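Study programmes > Food and Household Studies > Student projects > Cooking in shared kitchens

Cooking with less energy in the student houses of Slanina

1. Why we chose this subject

In our town many students live in houses with one kitchen for a whole floor. In the Bendureck house, where two of our group live, the kitchen has one old stove and there is often a queue for it in the evening. Many residents have therefore bought small electric cookers for their own rooms. We wanted to know if this habit uses more energy than the common stove, and how it changes the way people eat.

2. How we worked

We prepared a short questionnaire and left it in the kitchens of Bendureck and Jokow. The questions were about the number of warm meals in a week, the food that is cooked most often, and the appliances used. After this we made a cooking test with a plug-in energy meter, which we borrowed from the school. Each time we cooked 300 g of dry lentils with the same quantity of water – first in a pan on the stove, then in a small electric pot. The lentils came from the Fostine shop and all were from one bag.

3. Results

The residents cook mostly rice, pasta and soup. Those who have an own cooker eat warm food more often, but they cook almost always alone. Several wrote that they miss the company in the kitchen. We did not expect this answer and we think it is the most interesting one.

In the test the electric pot used less energy than the stove. The difference was small when the pan had a lid that fitted well, and much larger when the pan was open. We must say that our stove plate was wider than the pan, so a part of the heat was lost at the sides.

The price is also a question. A resident with a budget of 500 for the whole term does not easily buy an appliance, and a second-hand one has to be checked for a damaged cable.
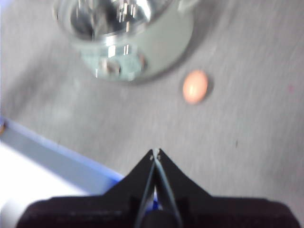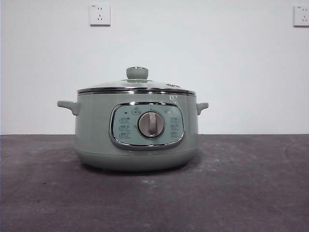
4. What we would do differently

The questionnaire was too long, and the last page was often left empty. We should also have asked for the size of the portions, as one large soup for four persons cannot be compared with four small ones. The test with lentils was repeated only once for each method, so the results show a direction but they are not exact. For the next group we recommend to measure rice too, and to talk with the Jokow house about a shared shelf for cookers in the common kitchen.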